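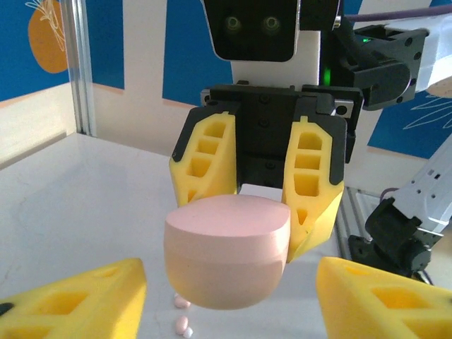
What is the difference between robbery and burglary?

Robbery is taking something from a person by force or threat. Burglary is going into a place you have no right to be in, with the intention of stealing or doing some other crime there. A house can't be robbed. Its owner can, and usually says the house was, and you'll write it down correctly anyway.

Reporting Local Crime
Week 3 notes: The overnight log

Read before class: the Sunholm log for May (photocopy, both sides). Bring a pen that works.

1. What the log is

The log is a list of calls. Someone rang, someone wrote down what was said, and a car may or may not have gone. An entry reading "break-in, Vimby Street" means a caller used those words. It might have been a break-in. It might have been a possum with ambitions. Until an officer confirms it, your verb is "reported".

2. Words to watch

Alleged: goes with the act, and it needs a source. "The alleged man" is a philosophical problem and we don't have the space.

Suspect: a person police believe did it. If they have no idea who did it, they have no suspect, and "the suspect fled" should read "the thief fled" or "a man ran off".

Charged / convicted: months apart at the best of times. Mixing them up is the quickest way to meet the paper's lawyer.

Altercation: a fight, or an argument. Ask which.

Known to police: leave it out. The postie is known to police.

3. Addresses

Give the block or the nearest corner, never the house number. On a short street even the block can give the game away. Leten Lane has 7 houses, so "a Leten Lane resident" has been identified to everyone who matters. Use the neighbourhood name there.

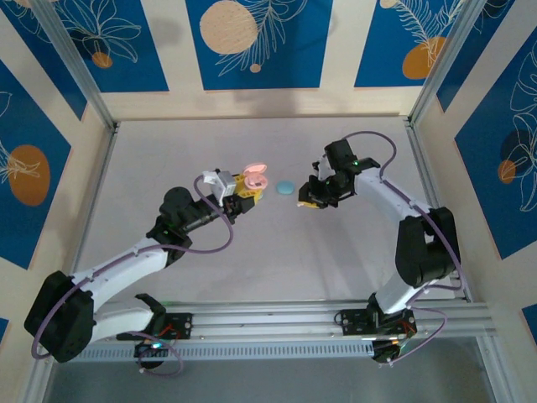
The same care goes for shops, though less of it. A business that was broken into can be named once police confirm it, and you should ring the owner first. The manager at Chien Bakery should hear about her back door from the locksmith — not from us.

4. Numbers

"Thefts up 100 per cent" is true of a street that went from one bicycle to two. Print the bicycles. If police value stolen goods at $3000, say that police gave the figure, and check whether it's the price new or what the insurer might stretch to.

5. Humour

You'll be tempted. The log is funny at two in the morning and less funny to the woman whose mower it was. The test we use in class: could you read the item aloud to the person who made the call? A stolen garden gnome passes. Anything with an ambulance in it fails.

For next class

Pick three entries from the Sunholm log and rewrite each as a brief of no more than 60 words. Under each one, list what you still don't know and who you'd ring to find out. Hand it in on paper, double spaced, name at the top.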